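Wednesday, August 17, 2022

Bin day. The gray bin has needed sorting since the Hebden order was unpacked into it, and I have put it off long enough for the bottom layer to become a mystery. Started at eight with coffee and the small scale.

Method as before. Everything out onto the bench, each item wiped, weighed, given a line in the notebook, and then a decision: back in, to the shelf, or out. The scale reads to a gram and drifts if the window is open, so the window stayed shut and the room got warm.

The weight limit for anything going back is 500 g. I had considered 300 g, which would make the contents easier to lift and easier to describe, but it excludes most of the useful shapes. A set made up only of light things teaches very little. Kept 500.

Discarded: two Plenier boxes with crushed corners, a sponge that had gone hard, a bottle whose cap no longer threads. The Rusari tins are fine apart from the labels, which lift at the seam. I tried the glue stick on one. It held for an hour and then let go along the same line. Will try contact adhesive on the next, thin coat, both faces, ten minutes before pressing.

Cleaned the bin itself while it was empty. Vacuum first, then a damp cloth, then a dry one. The inner back wall is scuffed whitish and no amount of wiping changes that; the wear is in the paint. The dark speckles stayed too. There is also a faded reddish patch on the same wall. Warm water and dish soap did nothing to it. Alcohol on a cotton pad gave a trace of gray on the pad, so that was paint coming off and I stopped there. Repainting would mean a full day plus drying, and the new surface would scuff in the same places by September. Left it.

The floor of the bin had grit in one corner, fine and pale, probably from the Nosodmont packing. That stuff sheds. I have written on the carton that it should be opened outside.

Put back a small assortment only. My rule for the past year was to fill the bin until the floor was covered, and I think that was a mistake. Things wedge against one another, the flat ones slide under the rest, and a list made on Monday is wrong by Thursday. With fewer items the floor stays clear enough to see what has moved. Spacing is by eye, no grid. Flat things go in last.

The shelf now has 4 trays, labeled by weight class on masking tape. The tape is temporary. I said that about the last tape.

Time spent: around three hours, of which most went on the notebook. The notebook columns need to be redrawn, as the one for material is too narrow and the one for remarks is never used except to say "see material."

Still to do: contact adhesive, replacement cap, new sponge, a lid for the second tray. Posted the list of what stayed in on the shelf page this evening.
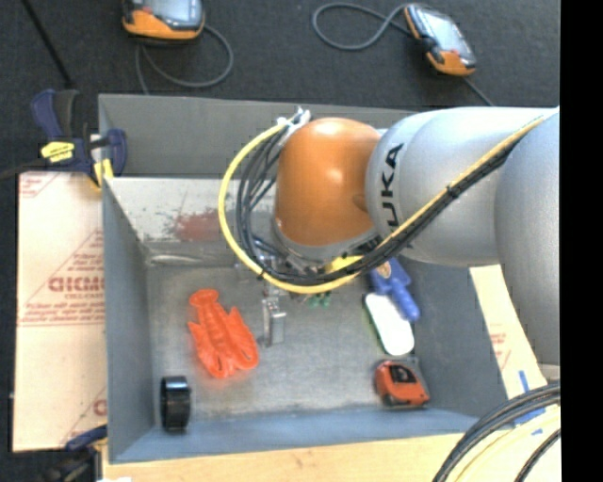
Keep the weight limit where it is, but swap a few items out every week and write down which ones. I ran a small set unchanged for a whole summer and by the end I knew it so well that I had stopped checking the list. And skip the contact adhesive on those tins. Double-sided tape along the seam held on mine.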